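Sorting day, Cinitstead. Notes typed up fast, the kettle was on.

# The bin in the middle

Everybody has one. The drawer, the basket under the stairs, the box by the back door where things go when there is no time to put them anywhere else. Mine is a blue crate and I have not seen the bottom of it since April.

So I went to Cinitstead to meet people who sort for a living, more or less. The swap room there takes in odds and ends from house clearances, school fairs, attics. Kitchen bits, cloths, toys, party leftovers. Then it all has to be split up and sent off again. Last year 432 boxes came through. No one weighed them, thank goodness.

King-fai Chou runs the sorting side. Quick talker, quicker hands. He was halfway through a box when I came in and did not stop.

"People want a system with labels," he said. "Twenty labels. They spend a whole evening on the labels and then the stuff goes in any old how."

His own way is two halves. One bin, one divider, and that is your lot. Things you have still to deal with go in one side. Things you have dealt with go in the other. When the first side is clear you are done and can go home.

I liked that. Wrote it on my hand.

The trick, he reckons, is the divider. It has to be a proper wall, tall enough that things stay where they are put. A bit of card won't do it. He tried card. It leaned over by lunch and by teatime he had a heap of egg cups mixed in with dolls' shoes.

And don't buy pretty. A bin that gets used gets scraped, so get one you won't be precious about. Grey is good. Grey forgives. 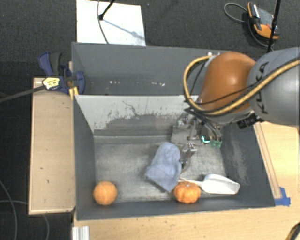
Soft things are where most of us come unstuck. Cloths, tea towels, scarves, that one napkin from a set of six. They spread. They lie over other things and hide them, and then you think you have lost the measuring scoop when it was under a duster all along. King-fai takes cloth out first, always, before anything hard. Pick it up by the bunched bit, he says, never by a corner. A corner drags and brings half the box along with it.

Lamduan Duangkaew disagrees. She does the kitchen boxes and has done for 11 years, and she wants the hard bits out first.

"If there's a scoop in there I want the scoop," she said. "The cloth can wait, it's not going anywhere."

They have had this argument a lot, I think. Neither looked up.

Where they do agree is on the small seasonal stuff. Little pumpkins, paper stars, the chick that sits on a cake at Easter. It turns up all year round and belongs with nothing. At home it ends up on a windowsill, then behind the toaster. Lamduan keeps a tin for it, an old Trena biscuit tin with a dent in the lid, and anything that has a season goes in there reguardless. Four times a year she opens the tin. That's it. I have since done the same with a shoebox and it works a treat, though the lid won't shut.

Scoops, then. I had no idea there were so many loose scoops in the world. Coffee, flour, washing powder, rice. They come in without their tubs and no way of telling what they were for. The rule at Cinitstead is wash it, and if it's sound it goes to the kitchen shelf for 20p. Cracked ones go out. No dithering.

A few more things I scribbled down, in no order:

- Work standing up. You sit, you start reading old birthday cards.
- One hand in the bin at a time, the other stays free for putting away.
- Tip nothing out. Tipping feels like progress and then you have a floor to clear aswell.
- Stop when the side is empty. Do not start another box at ten to five.

That last one is Lamduan's and she was putting her coat on as she said it.

Back home I cut the blue crate in two with a bit of shelf. Took an hour, mostly looking for the saw. Cloths out first, I went with King-fai on that, sorry Lamduan. Found the pastry brush. Found 100 or so rubber bands... no, scratch that, I never counted, a great wad of them. Still one corner to go and I can see the bottom in the other three.

The swap room is open most mornings. Bring a bag.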